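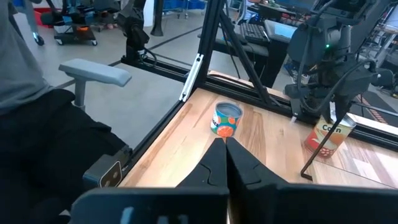

Equipment Planner, Robot Work Cells

Employer: Solelov
Location: Pavlović Building, Mendow (on site)
Hours: Full time, permanent
Reports to: Head of Operations
Closing date: 8 August 2026
Reference: 361

About the job

Solelov runs two-arm robot stations that handle groceries and other household goods. The work is mostly picking things up, setting them down and putting them on shelves. We run the stations every working day, and they use up parts. Gripper fingers wear, cables get pinched, tabletops get scratched and camera mounts loosen.

Up to now, our engineers have done the buying between other tasks. We need one person to take it over. You will keep the equipment plan, write the yearly budget, get quotes, place orders and make sure a station is not waiting on a part that should have been on the shelf.

You will not be programming robots. You do need to understand what the stations do well enough to ask a supplier the right questions and to notice when a quote leaves something out.

What you will do

Keep a parts list for every station, from the arms and grippers down to the fasteners and cable ties.

Write the equipment budget each March and update it every quarter. Repairs, spares and new equipment go on separate lines.

Get written quotes for any order over our purchasing limit and compare them on full cost. Full cost includes freight, mounting hardware, spare fingers, software licenses, service visits and the hours our own staff will spend on installation.

Plan lead times. Arms and gripper bodies are slow to arrive, while extrusion and brackets are usually quick. The plan has to show the last safe order date for each.

Track repairs and warranty returns, and decide with the engineers when to stop fixing a part and replace it.

Buy the items the robots handle, along with the shelves and fixtures they are placed on. These are inexpensive one at a time, but they get dented and have to be replaced with the same size and shape.
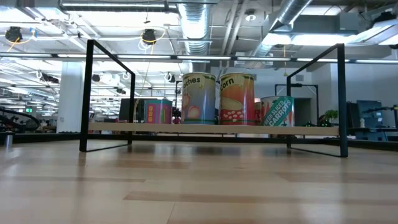
Shelf task setup with canned goods, including peaches, corn and sliced carrots.

Some of the buying is very simple. A shelf is a board and metal frames, and the things on it come from a grocery store. The record keeping matters more than the price. If a can is replaced by a taller one, results from before and after the change can't be compared, so each item is entered with its label, height and diameter. You will keep that list and answer for it.

First-year projects

Spares. Nine stations currently share one spares cabinet. We want a stocking level for every wear part, based on the repair log, with a reorder point for each. The repair log is incomplete, and part of the job will be asking engineers what they remember replacing.

Gripper replacement. We need a costed comparison between rebuilding our present grippers and buying new ones through Sistov, our main hardware supplier. Opening width, finger shape, weight at the wrist and cable routing all have to be covered. A cheaper gripper that can't get over the lid of a tall can is no use to us.
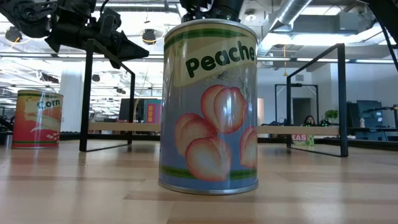 Gripper above a peaches can. Clearance over tall items is part of every gripper quote we ask for.

Expansion. The company plans to add stations in the second half of the budget year. You will draw up the floor plan with Facilities and cost the full package: arms, frame, table, cameras, computer, power, network, floor marking and the desk for the operator. Past estimates covered the arms well and missed much of the rest.

Service contracts. Two of our contracts come up for renewal in the same month. You will review what we called the supplier out for, what it cost, and whether our own technicians could have done it.

What we are looking for

We need:

Three or more years of buying, planning or cost estimating for machinery, lab equipment, automation or something close to it.

Good spreadsheet skills. You should be able to build a cost model that another person can follow without your help.

The ability to read a mechanical drawing and a parts list.

Clear writing. Budget requests here are limited to one page plus a cost table.

Comfort with working near running equipment. You will be on the floor daily to check parts and take measurements, and you will complete our safety training in your first week.

It would help if you have:

Worked with robot arms, conveyors or machine tools before.

Handled imports and customs paperwork.

Set up a stockroom from nothing. 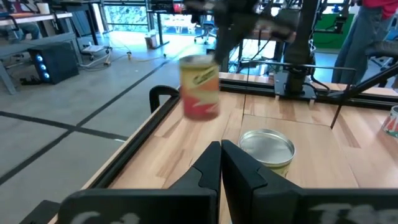 One arm holds a can over the table, seen from between the gripper fingers of the other arm.

A degree is not required. We have hired good people from maintenance, warehouse and machine shop backgrounds, and we read those applications with the same care as the others.

Working conditions

The job is based in our open-plan workspace in Mendow. Desks are on the same floor as the stations, so expect some noise and people walking past. You may lift boxes of up to 60 pounds with a cart or a second person. Travel is limited to supplier visits, usually day trips.

Pay is set by grade and experience. The range for the grade is sent to every applicant with the acknowledgment email. Benefits include health and dental coverage, paid vacation and a yearly training allowance.

How to apply

Send the following through the careers page, quoting reference 361:

A resume of no more than two pages.

A short letter telling us about one piece of equipment you bought or helped to buy. Tell us what it was for, what you budgeted, what it cost in the end and where the difference came from.

Please do not send confidential quotes or contracts from another employer.

Applicants on the short list will be asked for one interview on site. It includes a walk through the stations and a paper exercise in which you compare quotes for a gripper and its spares. The exercise takes 60 minutes, and you may use your own laptop. We pay travel costs for interviews.

If you need an adjustment at any stage, write that in the notes box on the form. Questions about the role can be sent through the same page and go to the Operations team.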